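Temex FAQ
Last updated 1 November 2023

Temex is a control and planning stack for two-arm tabletop manipulation. You write a task as a short script, and Temex handles the perception, the motion planning for both arms, and the low-level control underneath. These are the questions we get most in the forum and by email. If yours is missing, post it! We love the odd ones, and a good part of the May release came straight out of forum threads.

What are all the names?

Temex is the whole stack. Inside it, Arnance is the motion planner, Yimer is the perception side (segmentation, pose, tracking), and Grokaveck is the logging and replay tool. You can install them one at a time. Plenty of people run Grokaveck alone with their own planner and we think that's great.

Do both arms plan together or separately?

Together, by default. Arnance treats the pair as one system, so a reach by the right arm already takes into account where the left one is parked. If your tasks only ever use one arm at a time, set the other one to hold and planning gets much quicker. A held arm stays in the collision model, cables excepted (see further down, it's a sore spot).

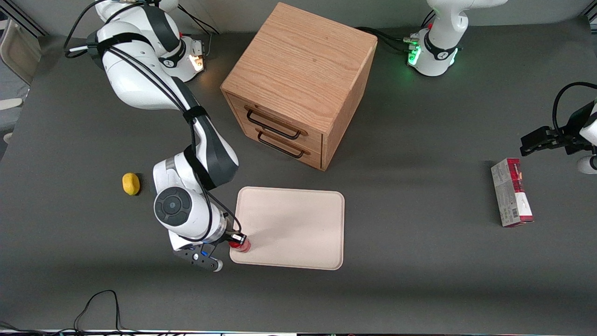
How fast does the planner replan?

Arnance replans at 10 times a second while an arm is moving, and drops to a slower idle rate when nothing is going on. You can change both rates in the config. Going faster than the default helps less than you might think, because the camera updates usually become the limit first.

Can I use my own camera?

Sure. Any camera that gives you color images and a timestamp will work, and the calibration wizard supports up to six at once. Fixed cameras and wrist cameras are set up in different tabs. Please do the fixed ones first. The wrist calibration borrows their numbers as a starting guess, and it converges so much more nicely that way.

Why does Yimer lose my object when the wrist gets close?

The usual cause is exposure. As the gripper comes down, its own fingers fill more of the view and auto exposure starts chasing them. Lock the exposure at your approach height and most of these cases go away. If the object still drops out, load the gripper mask for your hardware (or draw one, it takes a minute in the mask editor) so Yimer stops trying to match features on the fingers.
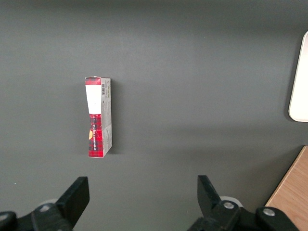
Box pose is where the new tracker in Yimer really gets to show off, and it's our favorite part of the release. The old one fitted a single plane to whatever it saw first, then wobbled whenever a second face came into view. The new one fits each face separately and ties them together at the shared edge. A carton with red plaid on one face and pale small print on the next is a lovely case for it, because the two sides look nothing alike and the edge between them is easy to place. Standing upright between open gripper fingers, it also gives you a nice tall edge to line the wrist up with. Set track_mode to faces and switch on the edge overlay to watch the fit. We've lost whole afternoons to that overlay.

Does it read barcodes or labels?

It doesn't, and we have no plans to add it. Yimer uses print as texture only. You can send a crop out to any reader you like through the on_crop hook and hand the result back as a name.

My drawer task keeps stopping halfway. What's wrong?

Check the handle axis first. Bar handles need grasp_axis set to match the way the bar runs, and the default assumes a horizontal one. After that, look at the stop force in the drawer template. We ship it low on purpose, so a stiff drawer will trip it. Raise it in small steps and watch the force plot in Grokaveck between tries.

How big do the logs get?

Bigger than you'd like if you keep raw video. With compressed video, one of our own long sessions with 197 episodes fit in 46 GB. Use the prune command to keep the joint data for everything and the video only for episodes you've tagged. Tags can be added later, so prune last.

Can I replay a log on the real arms?

You can, with replay --live. It runs at reduced speed and asks for confirmation before the first move. Replay sends the recorded motions exactly as they were and doesn't look at the cameras, so put things back where they started. For anything that has to adapt, use replay --goals, where only the grasp and place targets are kept and Arnance plans the rest fresh. It's such a fun way to turn one good demo into a working task.

Does Temex know about cables?

Not yet, and we wish it did. The collision model covers links, grippers and anything Yimer has segmented as solid. For now, add keep-out boxes by hand wherever your cables hang or lie on the table. The box editor is under Workspace, Static shapes, and your boxes are saved with the calibration.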